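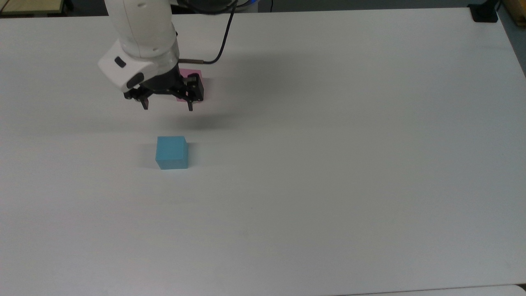
September, Wednesday, 9:40 a.m.

Started the hit counter comparison between the old host (Lodhi) and the new one (Pravier). Both copies of the site are up and serving the same pages, and DNS still points at Lodhi for everyone outside the building. In the charts, blue is Lodhi and pink is Pravier, so please stop swapping them in the spreadsheet. Yaqin's first chart had them the other way around and I read it wrong for half the morning.

The counter script on Lodhi gave 1878 page views for yesterday. The raw access log, with bots and our own addresses taken out, gave a good deal less. Haoran thinks the script counts the feed reader polling as views. I checked one reader that hits the RSS file every 600 seconds, and every one of those requests is in the counter total. So he is right about that part at least. Have not worked out whether it explains the whole gap.

11:15. Changed the filter so requests for the feed file are skipped. Restarted the counter. Forgot to clear the cache first, did it again.

1:30 p.m. Pravier side: the log rotates at midnight server time, which is not our midnight. Any daily total from there is shifted. Xinyi suggested pulling the logs hourly and adding them up ourselves. Set up the cron job under the shared account, output goes in the same folder as the backups. First pull came back empty. Wrong path, missing slash. Second one fine.

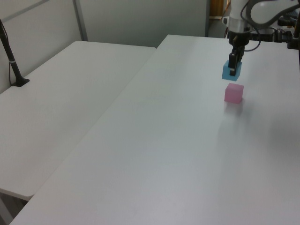 Filed under: Hosting / Uptime and support

Uptime monitor (the Pimdale one) flagged Lodhi down twice last night. Longest gap was 43 minutes. Their status page shows green for the whole night. Jovita opened a ticket and got the canned reply about clearing the browser cache. She answered with the monitor output attached. Nothing back yet.

Pravier had no outages in the same period but pages are slower from outside. Dehua ran 76 fetches of the home page from his place and will send the times. My guess is that compression is off. The control panel says it is on, the response headers say it isn't. Ask their support before we touch the config file.

Eteck quote for managed hosting came in. Too high for what we run. Kept it in the folder in case the other two fall through.

To do:
Move the feed to its own subdomain (Haoran)
Renew the certificate on the Lodhi copy, it runs out before the switch
Compare the hourly totals with the counter after a full day
Take the old counter badge off the footer, it still calls a server that is gone

Leaving both copies running overnight. DNS not changed.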